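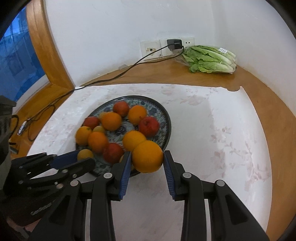 Lullen Youth Football: Questions Families Ask Us

Welcome! Whether you've just moved to Lullen or your oldest is finally big enough for shoulder pads, we're so glad you stopped by. These are the questions that come up at sign-ups every year, and if yours isn't among them, please do write to us.

Who can play?

Any child who is 8 or older on the first day of practice and lives in Lullen or out toward Lau. We don't hold tryouts and we don't cut anyone. Kids are placed by age and weight, so two good friends may land on different teams (we know, we know, and we do our best with carpools).

My child has never played. Will they be lost?

Not for long! Plenty of our players start out not knowing a tight end from a tackle. The first week is all stance, footwork and how to tackle with the head up and out of the way, with no pads at all. Coach Nelly Salazar runs those early evenings for the younger group, and she has the patience of a saint and a very loud whistle.

What does it cost?

The fee is $110 for the season, which covers the helmet and shoulder pads on loan, the game jersey and insurance. You'll need to buy cleats and a mouthguard yourselves. If the fee is a stretch this year, send a note to Mawar Wijaya and she'll work something out with you privately.

When do sign-ups open?

Early June, online first and then in person at the field house. Teams fill up at different speeds, and the youngest one is usually full before school lets out.

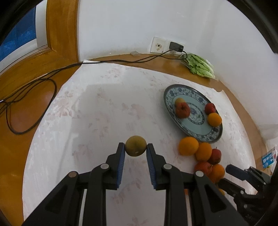
Page last changed: 24th November

How long is the season, and how much driving is there?

We play 12 games, half of them at home. The longest trip is to Tituvport, and it does feel long on the way back if you've lost, so bring a blanket and something to eat in the car. Schedules are posted once the league sends them to us and not a minute sooner, however nicely you ask!

Does everyone get into the game?

Yes. Every healthy player who has been at practice that week gets on the field in both halves. If you feel your child isn't getting a fair turn, please talk with the coach the next day, after everybody has slept on it.

What happens if my child takes a knock to the head?

They come out, and they stay out. We need a signed note from a doctor before they can practice again, even if they tell you they feel fine by supper. Syafiqah Goh looks after the medical forms and can tell you what the note has to say.

Where do I park on game day?

The lot by the field house holds roughly 300 cars, and the row nearest the gate is kept for visiting buses and the ambulance. Late arrivals can use the grass on the far side unless it has rained.

Can we return the gear late?

A few days is all right, as long as you let us know. Helmets go out to be checked over the winter and we like to send them together. Pants and jerseys should be washed first, please, in cold water, and hung up to dry.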